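3 August 2026

**Karnness asks toy block sellers to drop the word "educational" until they can back it up**

*Home goods and toy testing group says most shape block sets are fine to play with and badly oversold*

KARNNESS – The independent product testing group Karnness today published its review of colored plastic shape blocks, the prisms, cylinders and stars sold to families and preschools in tubs, bags and boxed sets. The group found little wrong with the blocks themselves. It found a good deal wrong with what is printed on the packaging.

The review covered 30 sets bought at full price from ordinary stores and websites between December and the end of spring. Together they contained 1563 pieces. Every set claimed some benefit beyond play. The claims ranged from "early math readiness" to "whole-brain growth," a phrase that none of the sellers who used it could define when Karnness wrote to ask.

"We like blocks," the group said in a statement. "A hexagonal prism is a good thing for a small child to hold. We would just like to see the study that says it raises test scores, and so far we have been sent a leaflet, two customer reviews and a picture of an owl in glasses."

**What the testers looked at**

Karnness judged each set on four plain questions. Do the upright pieces stay upright on a normal surface? Are the shapes cut cleanly enough to be told apart by touch? Do the colors match from piece to piece? Is the set priced in line with what is in it?

On the first question most sets did well. Cylinders and hexagonal prisms stood on end without trouble in 26 of the sets. Triangular prisms are another matter, and several sellers show them balanced in towers on the box. Testers could repeat those towers only rarely, and one appeared to depend on a fourth face the block did not have.

Star-shaped blocks drew the most complaints. They cost more to make, sellers say, and they are often used to justify a higher price. They also stack poorly with everything except other stars, and the typical set supplies one or two.

Color was uneven. Red and yellow pieces were consistent in nearly 800 of the pairs compared. Green was the weak spot, with some sets mixing two clearly different greens under one name.

**The price of a word**

The widest gap was in cost. The Pletine Shape Starter and the Skiltico Learning Geometry Collection both offer the same list of shapes in the same four colors. The Skiltico box costs more than twice as much. The difference, as far as Karnness could establish, is a printed activity card and the word "Learning."

Skiltico told the group that its set was "developed with educators." Asked how many, and what they changed, the company said the information was part of its design process. Karnness has asked again.

Pletine makes fewer claims but does not escape notice. Its tub is labeled as holding 105 pieces. The two tubs opened by testers were each short, and the company has said it will look into its packing line. Karnness will report the result if there is one.

**Advice for buyers**

The group's advice is short. Buy on shape, finish and price. Ignore age bands narrower than a year. Give the blocks a flat, steady surface with a bit of grip – a wood board does the job better than most of the play mats sold alongside the sets, three of which curled at the corners within a week. Wash the pieces in soapy water and skip the branded cleaning spray.

Preschools ordering in bulk should ask for a sample first and compare the greens in daylight.

**What happens next**

Karnness has written to all of the sellers in the review and asked them to supply evidence for their learning claims or remove them. Replies will be published in full, including the short ones. A follow-up review of wooden sets, under the working title Song, is planned for December. The packaging claims collected so far do not suggest it will be a quicker job.

The full review, with scores for each set, is free to read on the Karnness website. Printed copies can be requested through the press desk. 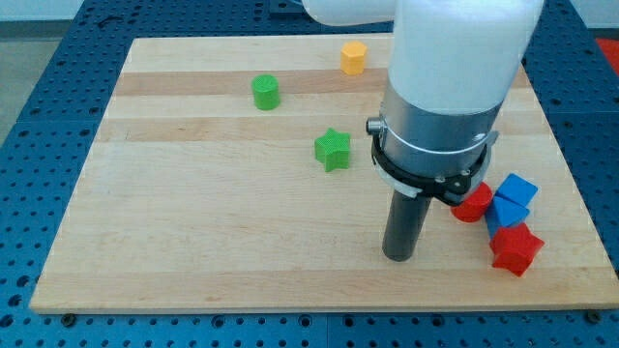 Requests for the score sheets should name the set and the store it came from, as several sellers use the same product name for different contents.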